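Stop grading the easy path

Short one this month, writing between two deadlines, so forgive the mess.

The Vundolo paper has been going round and people keep asking me what I think. I think the method is good. I think the headline result is close to useless. Both of those can be true and I want to say why before everybody copies the evaluation along with the method.

Quick version for those who haven't read it. Small outdoor robot, one camera, no map, no lidar. You teach it to follow a path by driving it yourself, then the policy learns to predict where the next few meters of your drive would have gone. Imitation, basically, with a twist: 30 hours of human driving, and then a second stage where the network gets shown its own bad predictions and has to rank them against what the driver did. The ranking stage is the new part. It's clever. It's cheap. I wish I'd thought of it.

Then the result. 700 test runs, 3 interventions. Three! Everyone quotes the three. Almost nobody I've talked to quotes the next table, where the runs get broken down by route, and where you find that most of them are on wide, smooth, dry path with good edges in the middle of the day. A color threshold and a bit of patience could do a lot of those. I'm not being mean, I've done it with a color threshold. In grad school. Badly, but it worked.

So what did we learn from 700 runs? That the thing doesn't break where things don't usually break. Fine. Good to know, once.

What I'd want is the ugly part. Light, mostly. Path following people have known forever that light is the problem and we keep writing it up as a footnote. Pale concrete in full sun and the same concrete under a tree are, to a camera, practically two different materials. The boundary between them is a stronger edge than the real edge of the path. A network that has learnt "follow the bright stuff" will look brilliant right up until the bright stuff and the path stop being the same shape.

We run our own tests at Stutallow, which is a path and a field, nothing fancy. Grass on one side, trees and scrub on the other. I'd picked it for being easy. It isn't easy when the sun is low. 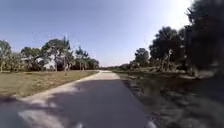
Pouran Ranjbar read a draft of this and thought I was being unfair. Her view is that you have to start on the easy routes, that a first paper with a 40 page appendix of failures doesn't get accepted, and that reviewers have trained us all to behave like this. She also said that if I wanted a shadow benchmark I could go and build one instead of complaining at people who shipped.

OK. Partly fair. She's right about reviewers. I have been that reviewer, sorry.

But look at what the shaded bit does to you. On the field side the concrete meets the grass in a pretty clean line. On the tree side it just sort of melts into dark ground. Then a big shadow over nearly the whole width, with odd bright scraps in it, and past that a stretch so bright it's almost white. Where's the path? You and I know instantly. We know what a shadow is. The policy has whatever it got from the training drives, and if those drives were done at noon it got nothing.

And this is the bit that bugs me, because the ranking stage should HELP here. Feed it its own bad guesses in broken light and let it learn that the bright scrap is not the road. That's exactly what the stage is for! The authors had the right tool and then tested it where it couldn't show off. I'd bet good money the plain imitation baseline falls over at 5 pm in February and theirs doesn't, or falls over less. We can't tell. On the easy routes the gap between the two is tiny, and the paper spends a whole page trying to make tiny sound big.

Same complaint about Turkeck last year, same about the Vahidi follow-up. Nice idea, huge number of runs, and all the runs alike. Counting runs is the wrong unit. Give me 200 runs where every one has a reason to be hard and I'll trust it more than thousands of laps. Tell me where the sun was. Tell me when the last training drive on that route happened. Put the interventions in the main text with the frames right before the human grabbed the stick, all of them, even the embarassing ones.

On building the benchmark -- yes, all right. We've started logging sun angle with every run, and I'm going to push for reporting sun-behind and sun-ahead separately. It costs one column. If your numbers are the same in both columns, great, that's a result I would read twice.

Until then please stop sending me the three.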